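Budget season thread, robot cell edition. Grab a snack, I have a spreadsheet open and opinions.
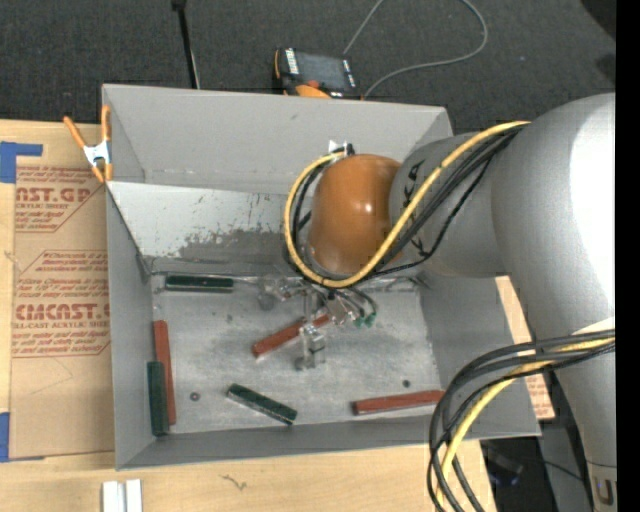 Bin, blocks, arm. Six blocks in there, three green and three reddish-brown.

So June is when I have to hand in next year's equipment list for our little shop. I love this job and I dread this one week of it. Everybody thinks the arm is the big question. The arm is the easy line! You get a quote, you gasp, you move on.

What eats the budget is everything hanging off it. Look at all that cable, black bundles plus the thick yellow one, looping around the wrist and down past the bin. Last year I put "cables and misc" at $60. Sixty dollars. I would like to go back and have a word with that person.

This year I'm putting $500 on cables, tubing and fittings and I'm not apologizing to anyone. Zinhle Ndlovu looked at my sheet and wrote "more?" next to it in red, so we'll see.

Next line: the gripper. Vodex quoted us for a spare set of fingertips and the number was fine, but the lead time was long enough that I want them ordered early and sitting in a drawer. If you only buy one set you are one bad bump away from a very quiet month.

Then the bin. The paint on that slanted panel at the back is chipped and the floor is all scratched up. Do I need a new bin? Probably not. Do I want one? Oh yes. Sevemby has a steel one for $271 and I keep opening the tab and closing it again.

Also the clamp question. There's an orange-handled spring clamp on the corner of that bin and I adore those things, they're cheap and they go everywhere. But I'd like a real fixture plate on the list too, something with holes where I can bolt the bin down and get it back in the same spot after we move it. (Please send me your favorite, I'm getting lost in catalogs.)

Acrylic! Went back and forth on this one. Cell-cast costs more than the other kind and I always get asked why. I like how it machines, so it stays on the list.

The line I fought hardest for is training time. Mabuza wants about $1,000 for the two-person course and Zinhle Mokgethi and I both want to go. It would be so nice to have a second person who's comfortable on the pendant when I'm out sick.

Still waiting on Kinier for the service plan quote. They said "end of day" at 9 this morning, so I'm going to refresh my email and eat pretzels until then.

If you've bought a service plan for a single arm, did you use it? Tell me the good and the ugly, my sheet is due at noon tomorrow.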